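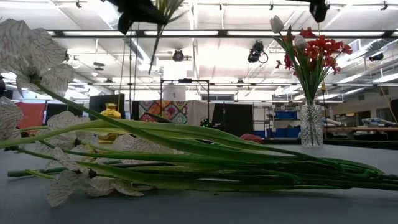

Week 4 bench: white flowers flat on the table, the glass vase on the right.

Week 4 notes: teaching by remote control
Posted Jul 25, 2024

Last week we pushed the arm around by hand, and I know a few of you loved it (me too!). This week you're driving it from the Prusdale hand controllers, and flowers are the job. Pick up one stem, carry it over, lower it into the glass vase, let go. Easy with your own fingers, a bit maddening with two black jaws!

A full run gets logged as one demonstration. My own set for the Villo policy is 92 demonstrations, and I binned plenty of others where I dithered halfway. If you pause to think, the robot learns to pause as well, so plan your path before you hit record.

Where to grab

Go low, on the thin part. A leaf gets wide and slippery higher up, and if you close on the broad bit it folds over and swings about while you're travelling. Watch the wrist view on your screen for this, then glance back at the bench view for height. I still forget to look back, so don't feel bad.

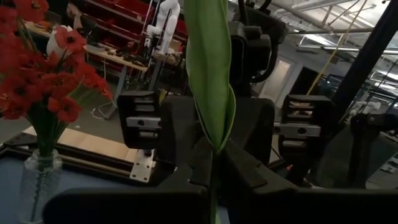

Before your session

Book through the Rerine calendar, two people to a slot. One drives, one resets the flowers and calls out anything the driver's missed. Swap after every ten runs – your wrists will thank you.

Mix up your starting positions too. Turn the stems, shift the vase a little, try a different colour of bloom. Keep the messy recoveries if you got there in the end, and label them "recovered" in the log.

Logs are due the first week of August.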